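June 2026, late, at the kitchen table

I meant to write this before supper and then supper happened, and then the dishes, and then a long phone call with my sister about her porch, so it's nearly bedtime and I'm only now sitting down with my tea. But I want to get the club down on paper while it's fresh, because I know what I'm like, and by next week I'll have mixed it all up with the week after.

So, the desk project. We've been at it since March, and I still get a little flutter walking into that room in Bradilville and seeing the pink butterflies. Wing-sze picked that wallpaper and I was against it, I'll admit that here and nowhere else. I wanted plain white. I was wrong! It's the most cheerful thing in the building, and the plants look so pretty against it that I've stopped minding the drips when I water them.

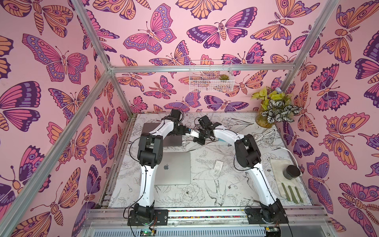

I'd promised myself I would let the students run things and keep my hands in my lap, and I nearly managed it. Lok-yiu had the plan written out on an index card (both sides, tiny letters) and the idea was to get through the whole list of desk chores we've set ourselves for the Sullum showcase. Handing a small thing from one arm to the other. Laptops and their cords. The little objects, which everybody thinks will be easy until they try them. I love the handing over best of all. There's something about two arms leaning in toward each other that makes me hold my breath like I'm watching a toddler carry a full glass of milk.

The cords are another matter. We've talked about cords more than anything else this spring, I think. A cord doesn't stay the shape you left it in, and it bends away just when you've decided where it is, and you have to be gentle with the plug end on top of that. Lok-yiu wants to grip close to the connector. Wing-sze wants to grip lower down and follow the cord up. They went back and forth on it for so long that I ate two of the lemon cookies I'd brought for the kids, and then a third, and I can't say I'm sorry about it.

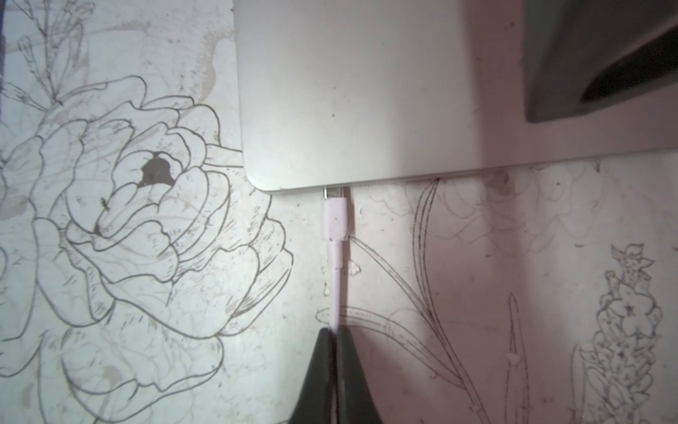 Fouad Filali thought they were both arguing about the wrong thing, and told them so very kindly. In his opinion it doesn't matter much where you take hold of a cord as long as you do it the same way every time, and he'd rather see 200 plain, careful tries than a handful of fancy ones. Wing-sze wrote "PLAIN AND CAREFUL" across the top of her page and underlined it. I wrote it on my hand, having left my own notebook in the car, and it's still there now, a bit smeared from the dishes.

Then we got to talking about how many tries we have altogether. Lok-yiu keeps the tally and says it stands at 263, which sounded grand to me until Pao-chu mentioned that the Pindard club is hoping for up to 2000 by fall. Well! There was a silence. But Pindard has twice our students and, I'm told, a room with air conditioning, and I said we'd go along at our own pace and be proud of it. I believe I even meant it.

Bimla Joshi stayed after to help me sweep, and we had a good long talk about next year. She'd like to bring in the younger ones, and I'd like that too, though I worry about the bench being too tall for them. I must ask about step stools. I must also buy more lemon cookies.

Before I forget, I'm copying in the page from our club newsletter, as Pao-chu gave me an early printout and I've pasted it on the facing side.

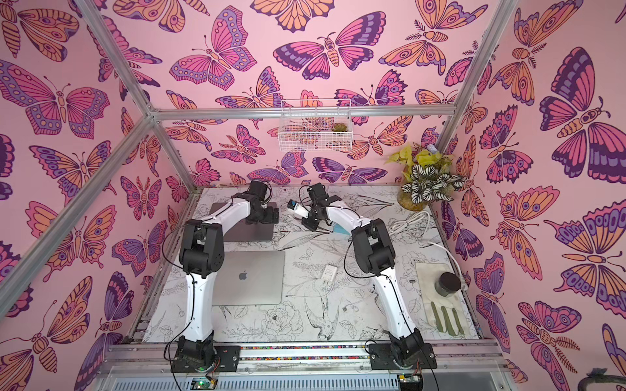 Bench Notes, No. 13

Pao-chu has done a lovely job with it, and she let me have a whole paragraph about the plants, which I'd half expected her to trim. She wants the rest of our copy soon, so I've told Lok-yiu to write up the cord argument in his own words and to be fair to Wing-sze. He made a face but he'll do it.

My tea's gone cold and the cat is on the other half of this notebook. Club again next week. Bring: notebook (out of the car!), cookies, the little watering can.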